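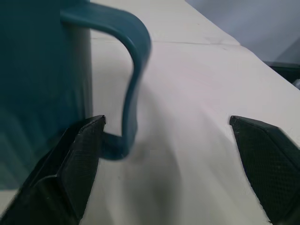

One reader wrote in to say she had given up on black tea altogether until our spring swap, and now she gets up 20 minutes early on a Sunday just to have a pot to herself. We love hearing that! So yes, the tea swap is coming back in February, and it's going to be bigger (we had 67 packets on the table last time and ran out before lunch).

If you haven't been before, it works like this. Bring any tea you like but don't drink enough of, sealed or opened, with a label saying what it is and when you bought it. Put it on the long table at Brultenent Hall, take home the same number of packets, and stay for a cup. Doors open at 10 and the kettles go on right away.

The tasting corner is what we're most excited about. Purka is sending four of their smoky blends, including the one that sold out in the fall -- if you like a tea that smells like a campfire, get there early. Magsi will have two greens and a toasted rice tea that is wonderful with anything salty. Go easy on the water with the greens, please. Let the kettle sit a few minutes after it boils or they turn bitter, and then everybody thinks they don't like green tea!

We have room for 70 people in the morning and the same again after lunch. It's free, but do put your name on the sheet at the Kunier Street desk so we know how much milk to buy. Herbal teas are welcome too, and so is loose leaf, as long as it's in a jar or a bag that closes. Last year's mint is still turning up in the cupboards -- we'd be glad if somebody took it home.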